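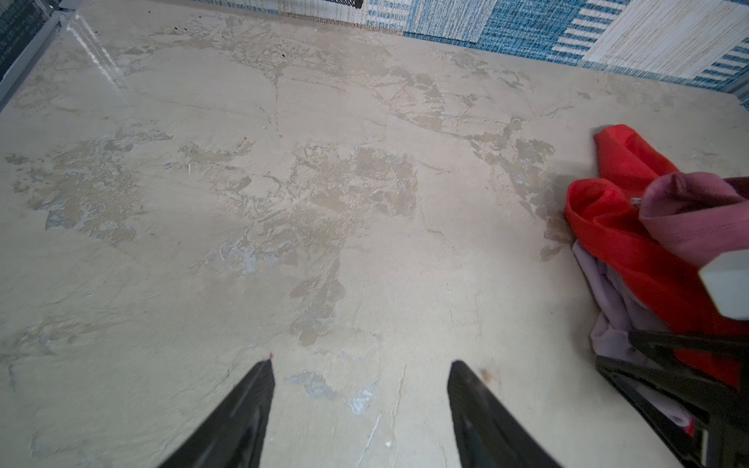 Surface Wear on a Painted Bench
Benedek Orbán, Cisville
Mar 25, 2021

2. Condition before sanding

The paint is beige and has come away in irregular patches, the broadest of them across the middle. The layer underneath is rougher, grey-brown in some places and bluish grey in others. I did not test what it is. There are fine cracks in the remaining paint and one small orange-brown stain — possibly rust, but I left it off the wear map.

3. Method

I laid a clear grid of 99 squares over the bench and marked each square as worn or sound. In January I had tried this by eye and the colour of the under-layer made the edges hard to judge. With the grid, 67 squares had some bare area.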